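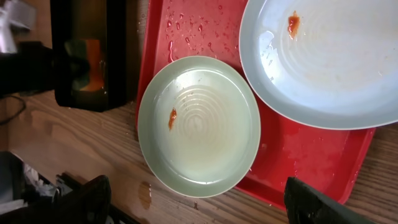 6. Setting up the table and the first pickups

This section assumes the arm is bolted down, the Irkis gripper is fitted, and the wrist camera shows a live view in the Trikari control window. If the live view is missing, go back to section 5.

6.1 Preparing the work area

1. Clear everything from the reach of the arm that you don't want moved or knocked over.
2. Set out the dishes you plan to use. Dirty or wet dishes are fine for practice, but wipe up puddles on the table before you power the motors.
3. Keep one red tray in the same spot for the whole session. The software uses its color to find the drop area.
4. Route the camera cable along the top of the forearm and tie it at both clips. Leave enough slack for a full turn of the wrist.

Caution: The gripper is not sealed. Water on the outside of the fingers does no harm, but water in the finger mounts will get into the Dafis servo. If a dish is full, empty it first.

6.2 Picking up a cup

1. Set the speed to 5 percent.
2. Jog the arm over the cup with the camera looking down into it.
3. Open the fingers wider than the wall you want to grip. Stop 2 cm above the rim.
4. Line up the near edge of the cup with the gap between the two fingers. The ridged strips should face each other.
5. Lower the arm, then close the fingers with the force set to 8. Do not go higher with thin plastic or glass.
6. Raise the arm slowly and watch the rim for slipping.

Note: The camera has a slow shutter. If the cup smears in the live view, wait for the picture to settle before you correct the position. Corrections made on a smeared view tend to overshoot, and you end up chasing the cup across the table.

Note: Frosted and clear cups are harder for the edge finder than solid ones. Turn off the overhead lamp if glare on the rim breaks the outline — a desk lamp from the side works better. 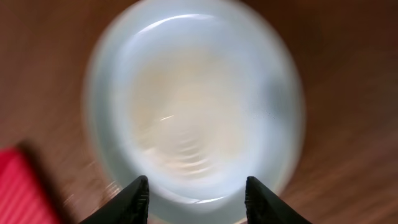

Comment from Sovine, 4 Mar 2019: Force 8 was too much for my thin cups on the older fingers. I had to drop to 5 and slow the lift, and after that they stopped folding in. Could you add that to step 5?

Reply: Added below. The older fingers have a shorter lever, so the same setting squeezes harder.

Older fingers (kits shipped before July): use force 5 in step 5 above, and replace the grip strips after 2000 cycles. The cycle count is on the Service tab.

6.3 Stopping

1. Press Hold. The arm stays where it is and the fingers stay closed.
2. Put a hand under the cup before you press Release.
3. Switch off motor power at the wall box, then close the control window.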